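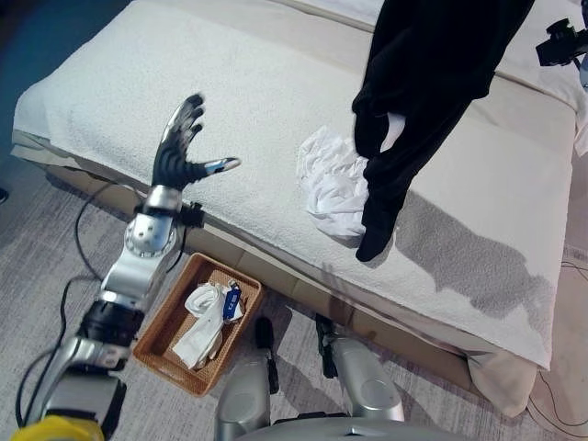
Black clothes picking up white bits when sorted on a towel on the bed

Posted by Kokell in Laundry and Clothes Care. 1,055 views

I sort and fold on the bed because there is no room for a table. I put a big white terry towel down first to keep the cover clean, and it hangs over the side of the mattress. The trouble is that anything black I lay on it comes up covered in white fluff. White things are fine. I have had the towel since October and it has been washed plenty of times. Is it the towel, or am I doing something wrong? I don't want to buy a table.

Serico
2,451 posts

It's the towel. Terry has loops all over it and they let go of short fibres, more so if it has been washed with fabric softener or dried on a crowded airer. Things you can try:

Wash it on its own, no softener, and half fill the drum at most.
Tumble it for 30 minutes if you have a dryer, then empty the filter.
Take it outside and shake it hard before you put it on the bed.

If it still sheds after 2 washes, use a flat cotton sheet for sorting and keep the towel for drying yourself. A sheet also tucks in, so it won't slide off the edge when you pull things about.

For the black things, hold them up and fold them in the air as far as you can – sleeves in, then in half – and only put them down at the end. Do the blacks first and the whites after. A pile of white cloths sitting next to a black top will leave bits on it whatever is underneath.

Plorkham
12 posts

just use a lint roller, takes a minute

Suksawat
388 posts

Agree with the sheet. I used an old dark pillowcase laid over the towel for the black stuff and that did the job, no need to change anything else. Turn black tops inside out as well, then any fluff is on the inside. Softener was the cause with mine. I stopped using it and the towels went a bit rough, but they shed much less.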